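The Gravy Summer

The year I quit eating meat I was living over Plivard, a diner with 21 stools and one kind of pie, and I still smelled like bacon every single morning. It came up through the floor! I'd lie there with my hummus plans and just suffer.

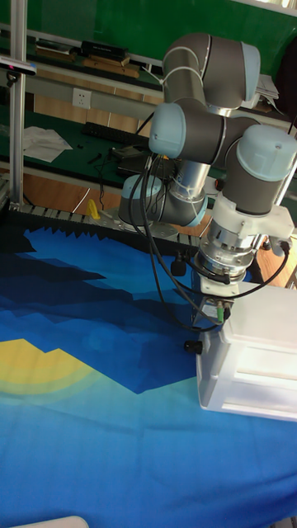 Photo: Wirkel

So I decided I'd make the gravy. Their gravy, the peppery white kind, only with no sausage and no milk. I went down and ordered a bowl of it (just to look at, I told the waitress, and she brought me a spoon anyway) and carried it upstairs like a stolen baby.

The first batch was cashews and it tasted like a candle. The second had mushrooms in it, chopped up so fine my wrist hurt, and it was gray, and I ate all of it standing up. For the third I bought a jar of smoked yeast from Furukawa, the little grocery by the bus station, and oh my god. I put my head down on the counter for a minute.

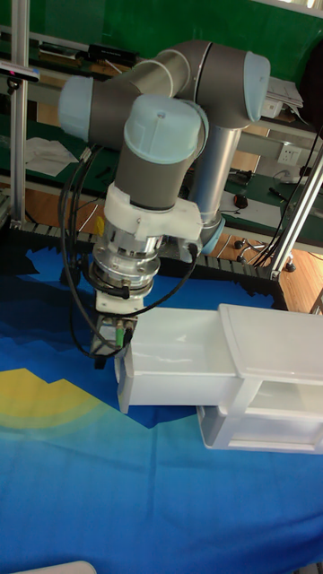
Part Two: Biscuits

You can't have gravy with nothing under it. I set the oven to 400 and used coconut oil I'd stuck in the freezer, and the biscuits came out tall and sort of crooked, and I was so proud I took a plate downstairs at closing.

The cook tried one. He chewed for a really long time. Then he asked what I'd done to the sausage, and I said there wasn't any, and he looked at me the way you'd look at a dog that had answered the phone.

"Bring more in February," he said. "It's slow in February."
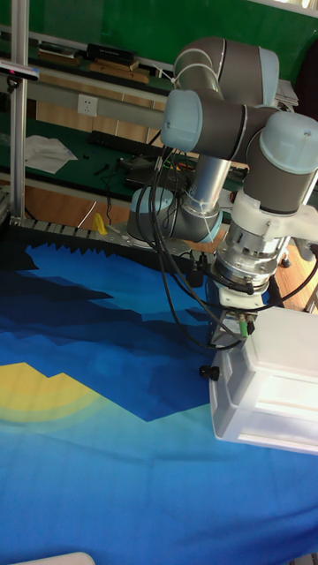 Part Three: February

I brought a whole pot. He wrote it on the board under the soup, spelled wrong, for 5 dollars, and I sat on the end stool pretending to read while a man in a snowplow jacket ordered it twice.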